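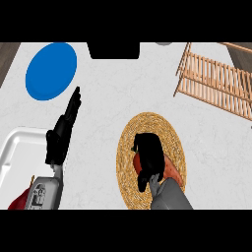
Blue plate on a marble countertop

Section 11: Caring for Your Stone Countertop

Thank you for choosing a Sitlow countertop for your kitchen! Marble is a lovely thing to live with, and with a little attention in the first few weeks it should settle in nicely. Please read this section through once before you open the sealer, as a few of the steps go by fairly quickly when you get to them.

You will need the bottle of Flullodine sealer from your Jura care kit, two clean cotton cloths, a mild dish soap and some warm water. Put on the gloves from the kit as well.

Sealing the surface for the first time

1. Clear everything off the counter, including the small things that tend to live at the back by the wall.

2. Wash the stone with warm water and a drop of dish soap, then rinse it and dry it well. Leave it overnight if you can – marble holds on to more water than you might think.

3. Open a window and shake the bottle gently.

4. Pour a little sealer onto the first cloth and wipe it on in slow, overlapping circles, working from one end of the counter to the other. One 255 ml bottle is enough for two thin coats on most kitchens.

5. Let the sealer soak in for 15 minutes. If a patch looks dull and dry before then, go over it again lightly.

6. Buff off whatever is left with the second cloth until nothing feels sticky under your hand.

7. Wait about 11 hours, then repeat steps 4 to 6 for the second coat.

Note: If your counter was supplied with the Dudek honed finish, it will look a shade darker after sealing. It usually lightens again over the next few days.

Caution: Never use vinegar, lemon juice or bathroom cleaner on marble. Acids leave pale marks that wiping will not remove, and sealer slows stains down but does not stop etching.

Caution: Keep the sealer away from open flames and out of the reach of children.

Everyday care

Wipe up wine, coffee and tomato sauce as soon as you notice them, and set hot pans on a trivet. To see if it is time to seal again, drip a little water on the stone near the sink. If it still beads after a few minutes, you can happily leave things alone – if it soaks in and leaves a dark spot, let the stone dry out and start again from step 1.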